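Stop waiting for the finished robot

14 shares | 3 comments

I've been building grippers at home and at the Belay workshop for a while now, and I have an opinion that gets me funny looks on build nights: most of us spend way too long on the arm and hardly any time on the hand. Everybody wants the arm! Big motors, shiny joints, a video where it waves. Then it can't pick up a carton of crackers, and the whole project goes under the bench till July.

My suggestion is to make the hand first and hold it yourself. Flat plates, screws you can get at with an ordinary driver, nothing you'd cry over when it cracks. My current one is called Jukell (my niece picked the name) and it's on its eighth set of jaws. Then take it to the kitchen, because a kitchen is full of boxes and bags that weren't designed with you in mind. I learned more from one evening of groceries on a panda tablecloth than from 3 months of foam cubes.

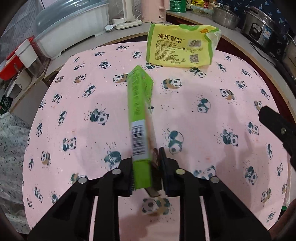

Refilwe Hendricks thinks I've got this backward, and told me so over coffee: a hand you carry around lets your own wrist do all the clever stuff, so you end up proud of a gripper that only works because you're attached to it. Build even a bad arm early, she says, and you'll find out what the jaws really need.

Okay, she has a point, and it stung a bit. My wrist does cheat. I tilt things without thinking. But noticing that I tilt them is worth something too, and I'd still take it over another weekend of tuning a shoulder joint (I spent about 92 bucks on that shoulder, and it squeaks).

So print the plates, close them on something from the pantry, and swap the jaws when they annoy you. The arm can wait a few weeks.

Recent posts
Futden boards: three months in
Why I gave up on belts
Marcelino Paiva's cable trick

Contact | Copyright Gritico | Back to top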